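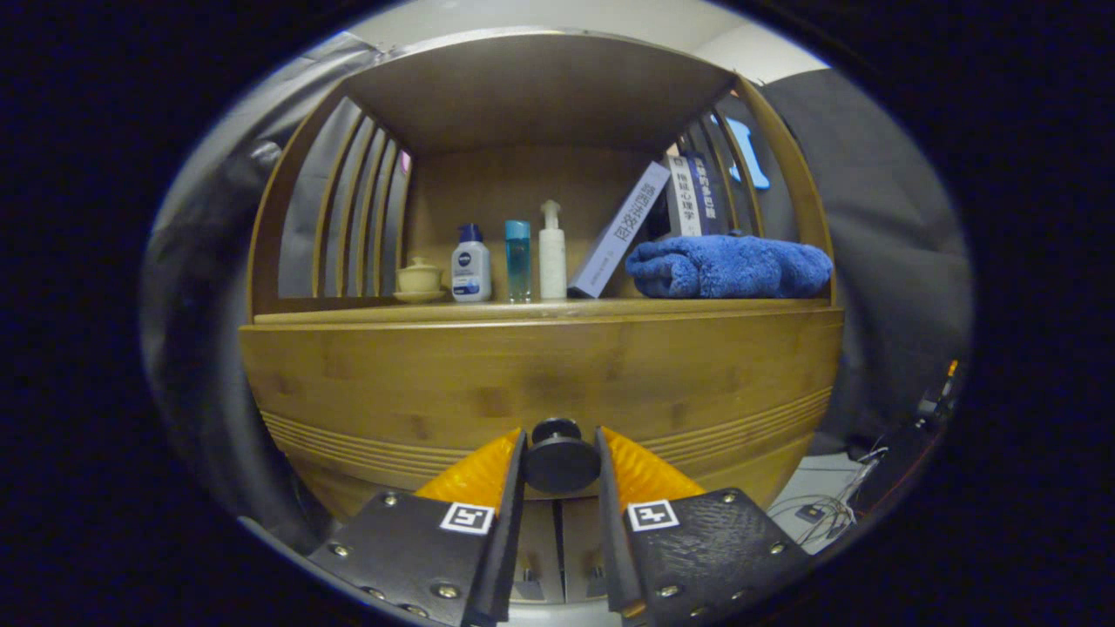
Politics and the Media, week 5
Televised debates: who gets on the stage

Reading before the seminar: Pretorius, chapter 2, and the short piece by Chae-won Do on the Janholm mayoral race.

Broadcasters need a rule for choosing speakers. The usual ones are a poll threshold, a number of signatures, or seats already held. Each rule favours somebody. A poll threshold helps candidates whose names are known. Signatures help those with local branches.

Case: Janholm
17 people stood for mayor. The broadcaster asked for 300 signatures from each of the city's districts, and 5 candidates met the rule. Wulberg, who had no party, complained that the outer districts were too thinly settled for the rule to be fair. Do agrees with the complaint but not with the remedy Wulberg wanted, a draw by lot.

Terms to know
Threshold: the minimum needed to take part.
Incumbent: the person now holding the office.
Rebuttal time: the seconds given to answer an attack by name. Front-runners are attacked more, so they speak more.

For the seminar
Bring one page on the Buneden debate. Say which rule was used and who was left out by it. Page 61 of Pretorius has the table of speaking times.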